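Last updated: 24 May 2021

Home late again, and my tea's gone cold beside me, but I want to get this down while I still remember which finger pads went with which feeling. Ruairi and I spent the whole day comparing the Mustari pads against the Toivonen ones, and I came in this morning quite sure I knew the answer (I'd even told Paavo so on the phone, which I may have to take back!).

The Mustari pads are stiffer and I've always liked them for boxes and tins. Soft things are another story. A pillow gives and gives, and you keep closing the fingers waiting for something to push back, and by the time the Jenard controller notices any force at all you've got a great wad of stuffing pinched up between the tips. I must have fiddled with the closing speed for an hour, and ended up at 37 on the dial, down from 96, which felt painfully slow but kinder. 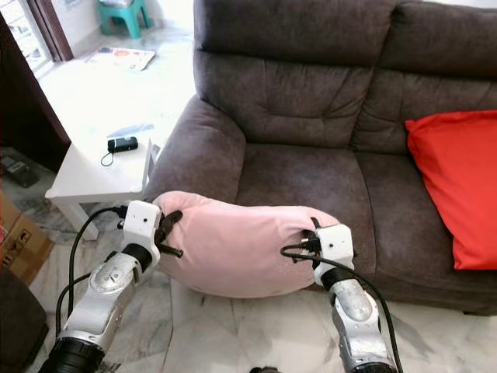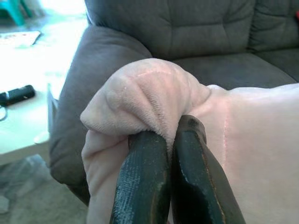 The other half of the day went on keeping the two arms in step. If one gets ahead of the other by even a little, the load twists, and then both wrists complain at once. Ruairi thinks it's the timing between the controllers and I think it's my own heavy left hand, and we argued it very happily over cheese sandwiches.

I do want to look at wrist camera mounts next. The Buvham bracket costs $1,719 for the pair, and I winced, though Paavo reckons he can talk them down a bit. I'll ring him in the morning before he heads out.

Must remember to bring the small hex keys back, and milk.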